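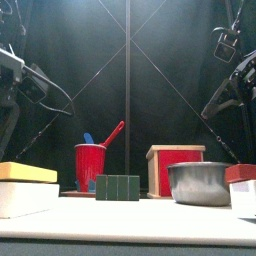
Club de robotique de Wiltwood - galerie de l'atelier d'été

Notre club existe depuis quatre ans et nous préparons la coupe Tuominen, qui se passe en octobre. L'épreuve s'appelle « ranger la cuisine » : deux bras doivent travailler ensemble sur la même table, sans se toucher. Les élèves ont déjà enregistré 274 essais et nous voulons arriver à 4 000 avant la coupe.

Le poste à deux bras, avec les deux pinces au-dessus de la table. Le gobelet rouge est fixé avec du ruban bleu, les ustensiles sont dedans.

Derrière le gobelet et la boîte en bois, les deux fils tendus en X. Chez nous tout le monde dit « la croix ».

À droite, la casserole en inox. C'est l'objet le plus difficile du règlement, parce que le métal brille et le programme se trompe de distance. L'équipe Fetton a choisi de commencer par elle - je trouve cela courageux.

Les blocs jaune et rouge, posés sur les blancs aux deux bouts de la table, sont les zones de dépôt. Un objet bien déposé donne 100 points.

Commentaires (3)

zundlow_papa : Bravo à toute l'équipe ! Est-ce que les parents peuvent venir voir une séance ?

mireio : Le bloc vert compte aussi dans l'épreuve ?

Club Wiltwood : Oui pour les deux questions. Le bloc vert vaut moins de points que la casserole.

Contact - © Club de robotique de Wiltwood - Haut de page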